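Winunau Parade Chair, Two-Pack

Item 674
Price: $59 for the pair
Sold by: Vida Outdoor Seating
In stock, ships from our Grodititz warehouse

We sell a lot of folding chairs between May and September, and most of what gets written about them is nonsense. "All-day comfort" is the usual claim. We have sat on curbs waiting for marching bands since before the street sweepers went through, and we have yet to meet a folding chair that was comfortable all day. The Winunau is comfortable for a morning parade of normal length. After that you will want to stand up, and the float with the broken axle will be holding up the line anyway.

So take the maker's box with some salt. It promises "the best seat on the route." The best seat on the route is under the one big tree, and somebody's family has been taping off that spot for years.

What it is

A low folding chair with a sling seat, made for curbs, fairgrounds and fireworks lawns. It folds flat and has a shoulder strap on the back. Two chairs come in each pack, both the same size and the same color, which the maker calls Harbor Blue. In daylight it looks like plain navy to us.

The low seat is the main reason to buy it. Many towns ask people in the front row to use low chairs so the rows behind can see, and some festivals turn away tall ones at the gate. Check your own festival's rules before you order. The word "parade" on our label is a name the maker picked, and no festival has approved it that we know of.

What the maker says, and what we think

"Sets up in seconds." True, once you have done it twice. The first time, the seat bar feels like it wants to go the wrong way. Push down on both sides together.

"Weatherproof fabric." We would call it quick to dry. Leave it out in a June drizzle and the seat will be damp when you come back, the same as any other chair. Bring a towel.

"Built-in cup holder." There is one, on the right arm. It takes a soda can or a small coffee. A large lemonade from a festival stand sits too high in it and will go over the first time a kid runs past.

"Fits the whole family." It fits one person at a time. The listed limit is 225 pounds per chair, and we would not let two children share one.

"Carry it anywhere." The strap is fine for the walk from a downtown garage. If you have to park out by the high school and take the shuttle, carry one chair yourself and hand the other to someone else.
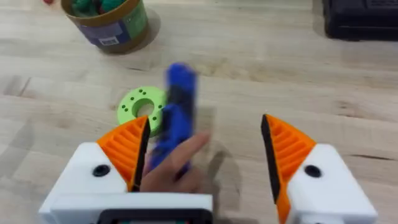
Which version to buy

Winunau Two-Pack, item 674, $59. The plain one. This is the version most of our customers want, even the ones who start out asking for something fancier.

Winunau Shade Two-Pack, item 774, $65 on sale. Same chair with a clip-on sun canopy. We are not fans. The canopy works when the sun is high and does very little at nine in the morning, when it is coming at you sideways down the street. It also blocks the view of whoever is behind you, and they will tell you so. If you mostly go to afternoon concerts on a lawn, it makes more sense.

Dareck Curb Cushion, sold separately. A foam pad with a handle. Cheaper, lighter, and good enough for children and for anyone with strong knees. You may not need a chair at all — try the cushion first if you only go to one parade a year.

Good to know before you order

The feet are narrow. On pavement they are steady. On a soft lawn after rain they sink, and one always sinks faster than the others. The maker sells wide plastic feet as an extra, but we stopped carrying them after too many came loose.

Do not leave the chairs out overnight to save a place unless your town allows it. Some do, some haul them off at dawn. A chair that disappears from the route is not covered by the warranty, and yes, we have been asked.

The carry strap is sewn on and can't be replaced. The arm covers pull off and can be washed by hand.

Warranty and returns

The maker covers the frame for one year. Fabric is covered for one season, and "season" is not defined anywhere in the paperwork, so if a seam goes, write to them early and keep your receipt. Our own return window is 30 days for chairs that are clean and have all their parts. We will take back a chair you sat in. We won't take back one with cotton candy on it.

Orders placed before noon leave the same day. In the last week before a big summer festival we often run low, and we do not hold stock by phone.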